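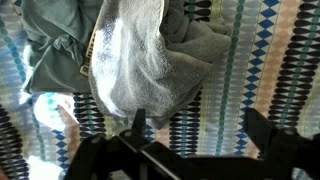 2021-09-29
Arm cell, Gillies house, upstairs room
E. Kofler, with Keir on the pendant for the morning

Cell came up with the fault left over from the last session: left finger lagging the right on close, worse at low force. Current at the stall point was higher than the reference Sandro wrote on the inside of the case lid. No error from the arm itself. Wrist camera and the sensor down on the lower bunk both enumerated on the first try.

Took the gripper off at the flange. Four screws, all still at torque, paint marks lined up. On the bench the linkage moved by hand but with a tight spot a little past half travel. Pulled the pivot screws on the left side and found terry lint wound under the washer, packed hard enough that it came out as a ring. Same on the right, less of it. Cleaned both pivots with a dry brush and then alcohol. No grease back on. The Farkum sheet says dry bushings and I think the lint is bad enough without giving it something to stick to.

Refit, threadlocker on the pivot screws (medium, the blue), quarter turn back from snug. Both fingers now close together by eye. Ran 90 open/close cycles unloaded at half speed, then checked the screws again. None had moved.

Finger cycle count before reset: 3526. The pivots are meant to be looked at every 3000, so we were over. Keir has put the interval in the Trenato log so it shows up on the start page. It should have been there from the beginning.

Camera check. Remade the hand-eye calibration after the refit, old file kept under the same name with _pre. The white towel clips badly in the wrist view when the sun is on the bed, and so do the pale stripes of the bedspread. Exposure was on auto. Locked it, and lowered it until the loops in the terry could be made out again. The dark gray towel is now close to black in the folds, but the segmentation copes with that better than with clipping. Sheena wants a blind. I would try one before touching gain.

Cables. The run from the arm toward the bed post has too much slack on the near side and not enough at the wrist. With the gripper over the top guardrail the wrist connector takes a side load. Moved the second clamp up the forearm by one clip position and retied. Repeat the reach at full extension before anybody runs it at speed.

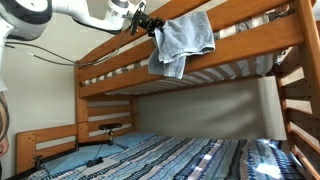 Page last changed by ekofler, revision 131

Payload setting: the file still had the mass for the old fingers. Corrected, and freedrive no longer creeps down at the wrist. This may be part of why the rail approach was landing low. Not separated from the calibration change, so don't quote it as the cause.

Open:
- Spare bushings, left and right. Ask Brarnis for the lead time. Cameron has the part numbers.
- Wrist connector strain relief, proper bracket in place of ties.
- Stall current again after the next full session, same force setting, gripper cold. Write the value on the lid under Sandro's.
- Blind for the window, Sheena.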